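Praston Street Access Program
Progress report to the Leckie Fund, second reporting period
Prepared by Tímea Nyitrai, Program Manager, Pestow Transportation Department

Summary

The department has completed the Flotura Avenue section of the program and has started work on the Praston bus station approach. Spending is within the approved budget. One item, the signal upgrade at Mill Crossing, is behind schedule, and a revised date is set out below. We are asking the Fund to approve one change to the scope of work, described under Request to the Fund.

Work completed

Flotura Avenue now has a continuous sidewalk on both sides between the library and the bus station. Before the program began, the south side had a gap of 1,425 feet where people walking had to use the shoulder or cross to the north side. The gap is closed, and the new sidewalk meets the federal accessibility standard for width and slope along its full length.

Curb ramps have been rebuilt at every side street on the same section. The contractor returned in September to correct the slope on two of them after our inspection, at no cost to the program. Both passed on the second visit.

The bus stop outside the health center was moved to the far side of the intersection. Drivers had reported that the old position blocked the view of the crosswalk. The shelter was reused, and a new concrete pad was poured to allow level boarding at both doors.

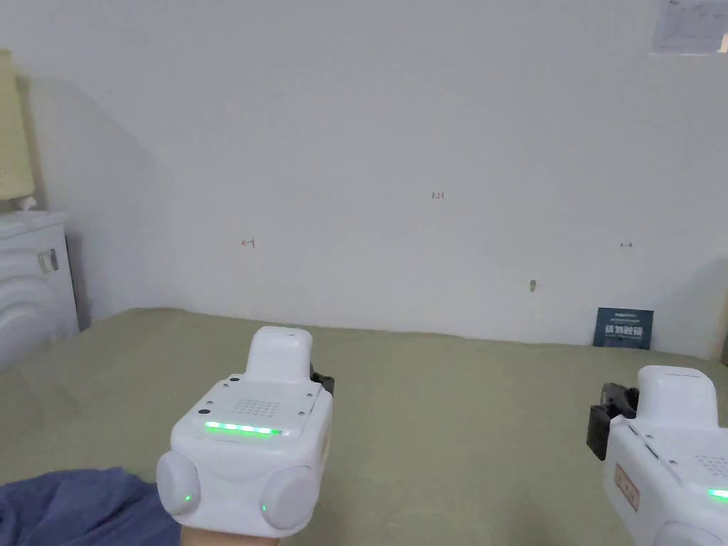 Work in progress

Drainage work on the station approach is under way. Crews found an older storm drain that did not appear on the city's records, and the design of the raised crosswalk was adjusted to keep it in service. The adjustment added cost to this item, which has been met from contingency.

The signal upgrade at Mill Crossing is late. The cabinet supplied by the manufacturer did not match the approved drawings and was sent back. A replacement is on order. We now expect the longer walk phase to be in operation in March, and temporary warning signs will stay in place until then. The school district has been told of the delay and has kept its crossing guard at the intersection for both the morning and afternoon periods.

Bike parking at the bus station has been ordered. Installation will follow the paving work, so that the racks can be anchored in the finished surface.

Public engagement

The department held an open house at the Praston branch library and ran an online survey alongside it. We received 161 written comments. The largest group concerned street lighting between the health center and the station, followed by requests for a lower speed limit on Flotura Avenue. Several business owners asked for a loading zone to replace the curb space lost when the bus stop was moved. A short loading zone has since been marked on the side street, with a limit of 20 minutes between 7 a.m. and 11 a.m.

Counts

A one-day count on the new section recorded 2,818 people walking or using a wheelchair. The count before construction was made in a different season and at only one end of the avenue, so the two results should not be compared directly. A second count at the same points is planned for next fall and will be included in the closing report.

Budget

All invoices for the completed section have been received and paid, apart from the retainage held until the end of the warranty period. A line-by-line statement is attached as Schedule B. The cost of the returned signal cabinet has been credited in full.

Risks

The main remaining risk is the weather. Paving on the station approach cannot take place below the temperature set in the specification, and a cold spring would push that work into the start of the summer bus timetable. The transit operator has agreed in principle to a temporary stop on Leckie Road if this happens – a written agreement is being drafted.

Request to the Fund

We ask the Fund to allow unspent money from the Flotura Avenue section to be used for pedestrian lighting between the health center and the station. No increase in the total award is sought. Sorcha Jardine, the city's lighting engineer, has prepared an outline design and cost estimate, attached as Schedule C. A decision before the end of February would let us include the conduit in the current trenching work and avoid opening the new sidewalk later.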